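4.2 Scene validity rules for simulated countertop tasks

The rules in this section apply to every episode in the Pilanthorpe set, whether it was recorded by teleoperation or produced by the scripted planner. They were first drafted for the Zovska trials, where each site kept its own checklist and two sites could accept and reject the same episode. Binta Garba merged the checklists into a single document, and the version given here is the one used for all results in Section 5.

An episode is valid only if its initial state passes four checks. First, every movable object must be at rest. We step the physics for 2 seconds of simulated time with the arms held at their start pose and reject the scene if any object drifts by more than the settling tolerance given in Appendix B. Second, no pair of bodies may overlap beyond the contact margin of the solver. Third, the target object must be reachable by at least one arm without moving through a fixed surface. Fourth, the target must be visible in the camera used for policy input. Partial occlusion is allowed for distractors but not for the target.

The third check caused the most disagreement. Reachability was originally tested with the gripper center alone, and this passed scenes in which the fingers fit but the wider part of the hand did not. We now test the full collision geometry of the hand and forearm along the approach path. The test is run for each arm separately, and the result is stored with the episode so that a later reader can tell which arm was considered able to act.

Supporting surfaces are treated as part of the task definition. When a target stands on a second object, such as a board or a tray, the identity of that object is recorded and its pose is logged at the same rate as the target. An annotator may not describe the target as being "on the counter" in this case. The distinction is of little use to a person reading the instruction, but it changes the success test, as the release height is measured from the surface that carries the object.

Surface textures need separate care. Strongly patterned materials are permitted and are useful for testing perception, but a texture must not be edited between the training and evaluation splits under the same asset name. Any change requires a new name and a new entry in the asset log.
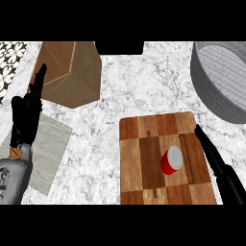
Figure 7. Simulated two-arm countertop scene. The red can stands on the checkered cutting board; a paper bag, a round basket and a pale grey slab share the marble surface.

The scene in Figure 7 shows why the supporting surface is named. The can is on the cutting board, and the board carries a pattern of light and dark wood blocks over much of the area where a segmentation mask for the can would have to end. Under our rules the instruction must identify the can by color or category and, if position is used, must refer to the board. Phrases such as "the object in the middle" are not accepted, as they depend on the camera. The bag and the basket are both logged as containers, and an instruction that asks for the can to be put away must say which of the two is meant.

Image format is covered by a short set of rules. Padding bands added to reach a square input are kept in the stored images and are excluded from all pixel statistics. Annotators are told to treat anything outside the padded region as unknown, including the upper part of an object that the image crops. Visibility scores are computed on the unpadded area only.

Arm start poses follow the convention used at Bristdale. Neither arm may touch a movable object at the first step, and overlap between an arm and an object in the image is not taken as evidence of contact. Contact is read from the simulator state. This rule was added after early reviewers marked episodes as invalid from the images alone – a reasonable reading of a steep overhead view, but often a wrong one.

Each episode is reviewed before release by one person who did not record it. The reviewer sees the first and last images, the instruction and the output of the four checks, and may reject the episode with one of 11 reason codes. Free text is allowed but does not replace a code. In a pilot of 700 episodes, over 70 were rejected at this stage, mostly for instructions that could be satisfied by more than one object. Marjorie Whitlock reviewed all rejected episodes a second time and returned those in which only the wording was at fault.

Rejected episodes are kept, with their codes, in a separate archive. They are not used for training. We ask that groups reporting results on the set state the rule version and the archive version together, following the practice described by Rudd for the earlier tabletop release.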